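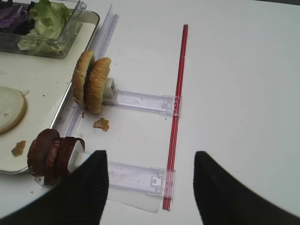

Bun Rail and Prep Tray Set, Clear

Product code: Durden 683
Category: Cold assembly, benchtop

Bench set for burger and roll assembly. Consists of a large shallow metal tray, a clear plastic container for salad items and a clear channel-section rail. The rail runs along the side of the tray and takes bun halves on edge, so cut faces stay off the bench and the tray remains free for building.

Tray
Cream-white interior, thin silver rim, rounded corners. Crumbs and seeds show against the light surface and should be wiped off between orders. Do not use abrasive pads on the interior.

Container
Transparent, thick-walled, slightly raised rim. Suitable for shredded cabbage, lettuce and similar leaf. Shown with purple cabbage and green lettuce side by side in one container. No divider is supplied; order the Netness insert if the two must be kept apart. Sits directly on the tray.

Rail
Transparent channel strip, open at the top. Sesame, plain and milk buns up to 100 mm diameter will stand upright. Larger rolls tend to lean and should be laid flat on the tray. Load from the far end and draw from the near end. Soft buns mark if packed tightly.

Supplied
Tray, 1
Container, 1
Rail, 1
Rail feet, 2

Buns and fillings not included.

Cleaning
Wash the rail and container by hand in warm water with a neutral detergent. Dishwasher cycles will dull the plastic and may alter the colour. Chlorine-based sanitiser may be used at the dilution on its label, followed by a rinse. Dry the channel fully before refilling.

Spares
Rails and containers are sold separately under the Woreck parts list. Trays from the earlier Bragança range have a deeper rim and do not accept this rail.

Warranty
2 years on the tray. Plastic parts are treated as consumables. Trade enquiries to Saeed Mazandarani, catering equipment desk. Next shipment due in June.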